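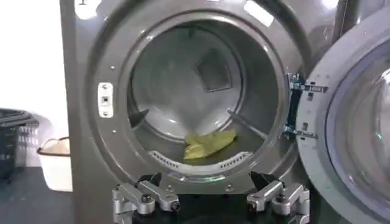 Is it worth paying for an extended warranty on a new washer?
Posted by Dela Gbeho, January

The shop in Griltstead wants 62 pounds a year for cover from a firm called Weltent. The machine cost 600. I've always thought these plans were money for nothing, but my sister swears by hers. Has anyone ever got a penny back?

Korkor Kpodo
I doubt it's worth it. You already have rights against the shop if it fails early, and they rarely mention that at the till. Read the exclusions first — mine left out door seals, hoses and anything they could call wear.
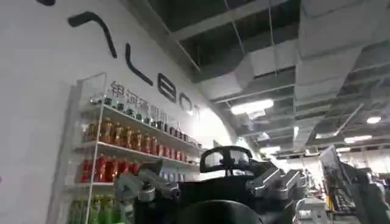 Then there was a 50 pound call-out charge, on top of the yearly fee. I cancelled and put the money in a savings account.

Blagoje Nikolaidis
get it, peace of mind. had no trouble with mine in 2 years
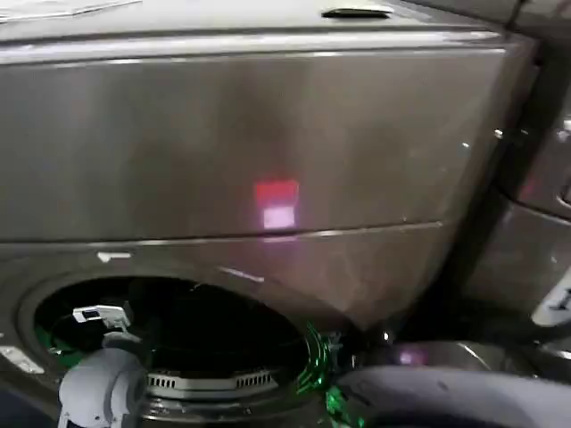
Dark finish front loader, seen from close up.

Comments

Selorm Opoku: No trouble in two years means you paid for nothing, Blagoje.

Ayuba Tsikata: Check whether it renews by itself. Mine did.

Dela Gbeho: It does, page four. Leaving it, I think.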